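Skemanside Cricket Club
Progress report to the Kirko Community Sport Fund
Second period of the grant, submitted Nov 4, 2021

Junior and women's program

The grant pays for coaching, ground hire and equipment for our junior and women's sections. This report covers the outdoor season, which closed at the end of September. Spending is set out further down, followed by the changes we are asking you to approve.

The under-13 side played a full league program for the first time. They won eight matches and finished third in the Trillby Junior League, behind the two clubs that have run junior teams the longest. Their bowling was stronger than their batting all season. In several matches they kept the opposition to a low total and then lost wickets early in the chase. The winter sessions will be weighted toward batting for that reason, with a focus on playing straight and running between the wickets.

The women's side played friendlies and one cup match. The cup match was lost at Bermúdez Park, where the team made 64 all out and the home side passed the total with overs in hand. It was the first competitive match for most of the players. The section has since asked to enter the league next year, and we support this. Registered numbers stand at 19, enough to put out a side most weeks but not every week. We would like a larger squad before the entry deadline.

The under-11 group did not enter a league. They trained weekly and played short softball matches among themselves and against the school in Trillby. Attendance dropped during the school break and came back afterward. Two of the older players moved up to the under-13s late in the season and will stay there.

Away weekend

The under-13s and the women's section traveled together to the coast for the two-day festival in your approved plan. The junior side won one match and lost one. The women's match on the second day was abandoned after a wet morning. Lodging came in under budget because we booked early – the saving has been moved to indoor hire, as agreed with your office.
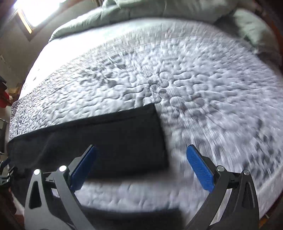 A quilted bed with folded black fabric on top.

Ground and equipment

The two practice lanes have new matting and netting. The work was finished later than planned, after a delay with the supplier, and the lanes were closed for the first part of the season. Junior training was held on the outfield during that time. We also bought junior helmets, pads in smaller sizes and a set of softer balls for the under-11s. The square at the north end still drains badly. We have left it out of this grant and will apply for that work separately.

Spending

At the close of the period we had spent 70 percent of the total award. Ground hire and equipment are on budget. Coaching is slightly under, as one course for new coaches was postponed and will now run in the spring. Transport is over, mainly because league fixtures sent the under-13s farther than we expected. Receipts are attached to the claim form.

Changes requested

We ask to move the unspent coaching money into the spring so that it covers the postponed course. We also ask to use part of the equipment line for women's league registration – the original application did not include it, as no league entry was planned at that stage.

Next period

Indoor training begins at the Skemanside school gym after the winter break, with separate sessions for each section. The women's league entry has to be in before the spring meeting. Under-13 fixtures will be confirmed by the league at the same meeting, and we will send you the list once we have it.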